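Ustance Storage and Workspace Project
Progress report to the Brustano Fund
27 February 2023

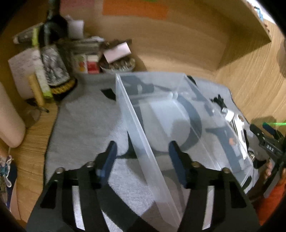

Clear storage box on a gray towel, desk area, Werameo site.

1. Summary

Work at the Werameo site is on schedule. The desks and shelving in the main workroom have been cleared of outdated paperwork, and the sorting of small equipment into transparent boxes is under way. Of the 77 boxes purchased under the grant, 53 have been filled, labeled and shelved.

2. Work completed

Straps, brackets and similar small parts were previously kept in mixed drawers. Each type is now assigned to a box. The open-topped clear model was selected after a trial of six weeks, as contents can be recognized through the walls. Towels are laid on the wooden desks during sorting to protect the surface. Sticky notes serve as temporary shelf markers until printed labels are delivered.

3. Outstanding items

Bottles and other loose articles on the desks have yet to be assigned a permanent location. Delivery of eight shelf dividers from Tomar has been delayed and is expected in March. The delay has no effect on the approved budget.

4. Next period

Staff will complete the remaining boxes, replace the sticky notes with printed labels and issue a written inventory. No change to the grant terms is requested.

Submitted by Kiran Srivastava, Project Lead, Ustance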